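City's Plan to Cool Its Rented Offices With Fans Leaves Some Workers Unconvinced

Clunby's office managers have a plan for getting through another warm season without touching the air conditioning budget. It comes down to pedestal fans, closed blinds and a two-page memo.

The memo, sent to tenants of the Itano building on Tue 10 April, asks them to keep their blinds shut through the afternoon, to run a fan in each shared room and to leave the thermostats alone. Paiva, the company that manages the building, says the measures will make rooms "noticeably more comfortable" and will put off the need for new cooling equipment until November at the earliest.

How much more comfortable, the memo doesn't say. Paiva was asked for temperature readings from before and after a trial on the fifth floor and sent back a one-line reply saying the feedback had been positive. Asked who gave the feedback, and how many of them there were, the company said it would check. It had not called back by the time this item was finished.

The trial took in 18 rooms, most of them meeting rooms with glass partitions, a table and not a lot of moving air. Each was given a fan on a stand. Tenants were told to place it near the table and point it across the room instead of straight at anyone. Papers would stay put that way, the memo explained.

Jucélia Pacheco, whose bookkeeping firm rents 9 desks and a meeting room on that floor, has followed the instructions and doesn't think much of them.

"A fan moves the air you've got," she said. "If the air you've got is eighty-four degrees, you have eighty-four degree air going past your ear. I like a fan, I have one at home, but I don't pay rent on my home to Paiva."

She has a point, at least on the physics. A fan helps a person feel cooler by moving air over the skin, and it does that well enough when the room is merely stuffy. It doesn't lower the temperature of the room. The motor even adds a little heat, though not enough to matter. Leaving one running in an empty meeting room over lunch, as the memo suggests, cools the furniture of nobody in particular and shows up on the electric bill.

The blinds are a better idea. Closing them on the sunny side keeps out a good deal of glare and some of the heat. But several of the rooms in the trial have their blinds on the inner glass, the side facing the corridor, where the sun never reaches. Shutting those gives the people inside some privacy. What it does for the temperature is hard to see, and the memo treats both kinds of blind the same.

Then there is the noise. Pacheco said her clients have started asking her to repeat herself on calls, and that she now switches the fan off before dialing in and back on when she hangs up. On the low setting it's bearable, she said, and on the low setting she can't feel it from the far end of the table.

Paiva's answer to the noise complaint is that the fans are a model called the Ruvovano, which the company describes as "whisper class." There is no such class that this reporter could find. The supplier's sheet lists a noise figure for the lowest of the speeds and leaves the others blank.

Cost is where the plan makes the most sense, for Paiva anyway. The company told tenants it has set aside money for 200 fans across its buildings in Clunby. It wouldn't say what it is paying for each one. Even at full shop price the total would come in well under the cost of replacing the cooling system in a single building, and tenants in the Itano building have been asking for that replacement through three lease renewals.

Tenants will also be paying to run them. The electricity in the offices is billed by the suite, while the central cooling is part of the building charge and is shared among everyone. Moving the work from one to the other moves the bill too. The memo doesn't mention this. Paiva, when asked, said the amount per suite would be "minimal" and that tenants were free not to plug the fans in.

Not everyone on the floor is annoyed. A two-person design studio down the hall from Pacheco said its room had been unpleasant last summer and that anything was welcome. An insurance office said it had no opinion and hadn't taken its fan out of the box. One tenant, who asked not to be named while negotiating a lease, said the cord was the real problem, as the only free outlet in the meeting room is on the wrong side of the door.

The trial also ran in March, when afternoons in Clunby are mild. Any room would have felt fine. A fair test would be a hot week in July with the room full, and by then the fans will have been bought and handed out.

Paiva says it will review the plan after the summer. It has not said what it will measure, or what result would persuade it to spend money on the cooling system. Pacheco has bought a thermometer for the meeting room and is writing down the reading at 5 every afternoon, fan on one day and fan off the next. She said she will send the list to the company whether or not it asks for it.

Her lease is up in November. She has been to look at two other offices, one of them above a bakery — "so that's not going to be any cooler" — and hasn't made up her mind.

Tenants with questions about the memo can raise them with the Paiva front desk on the ground floor. The desk, several of them pointed out, has its own air conditioner.
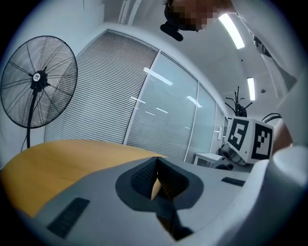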